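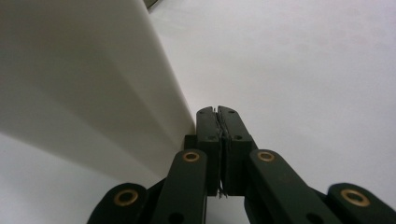
Pliltisen Regional Gallery | Display and Store Team

Progress report to Faith Tanui, Drerketti Small Grants
Dec 22, 2020

Hi Faith,

You asked for something short and readable this time, so I've left the spreadsheet as an attachment and I'll just tell you where we're up to with the white things. It's been a good stretch since the November report and I'm in a much better mood than I was when I wrote that one!

First, the finish. We've settled on matte. I know we went back and forth over this (sorry again for the three emails in one afternoon), but once we had the matte white under the flat light we use in the store it was an easy pick. It's slightly creamy, the broad faces go a soft grey when they're turned away from the light, and the bevelled corner picks up just enough brightness that you can tell where the edge is. Josphat Okoth had been pushing for the bevel from the beginning and I'd been grumbling about the extra work, so I've bought him a coffee and that's the end of that.

We now have 31 display blocks finished and back in the store. The remaining ones are the tall, narrow lot from the old foyer, and they're in worse shape than we thought – the bases have been kicked for years and the filler keeps sinking. Joris Bosman has had two goes at the worst one. He wants to try the Gusex filler next, which costs more but sets harder, and I've said yes to a single tub before we commit to any more.

The other half of the job is keeping white things white, and I'll admit I underestimated it when I wrote the application. Anything dark shows. Thread is the worst of the lot, fine wispy stuff that comes off the backing cloth and the old packing blankets and then gets into every join it can find. We've changed how we do the final going-over because of it. Cloths used to come first and now they come last, after every loose fibre has been picked off by hand or with a tool, as wiping over a thread on a matte surface leaves a faint line that you only see when you walk away and come back. Ask me how I know.

Erick Shemweta has also got us off the old blankets altogether. They've gone to the dog shelter in town, and we're wrapping in plain white cotton sheeting, bought as one big roll. It's boring to look at and it doesn't shed on us, so far anyway.

Money, then. The roll of sheeting and the ties came to $422. Paint, filler and sandpaper came to $749, which was under what I'd put down, mostly thanks to Cristóvão Magalhães finding us a trade account. That leaves $1,392 in the grant for the foyer blocks and the shelf liners. I think it'll stretch, but if the Gusex filler is what we end up using for all of them I might be asking you whether we can move a bit across from the liner budget. I'd rather flag it now than surprise you later.

Things that haven't gone so well: the labels. We'd planned to have a number on the underside of every block so the install crew could match them to the floor plan, and the stickers we bought won't hold on the matte paint. They curl up and drop off within days. Josphat wants to stamp the numbers on in ink, Joris wants little screwed-on tags, and I'm staying out of it until they've each done one and we can compare. No extra cost to you either way, we've got both lots of gear in the cupboard.

We also lost the better part of a week when the store was needed for the school exhibition. That was lovely, but it did mean everything had to be shifted out, covered, and shifted back in again, and two of the finished blocks came home with scuffs on the corners. Both have been touched up and I can't find the marks any more.

After the break we'll start on the foyer blocks properly, beginning with the two tallest. Cristóvão is away for the first part of that, so Erick is covering the sanding. I'd love you to come and have a look once there's something to see – ring first and I'll make sure the side door's unlocked, the front bell still isn't working.

Receipts are in the second attachment. The one with the coffee ring on it is the paint.

Have a good break,
Display and Store Team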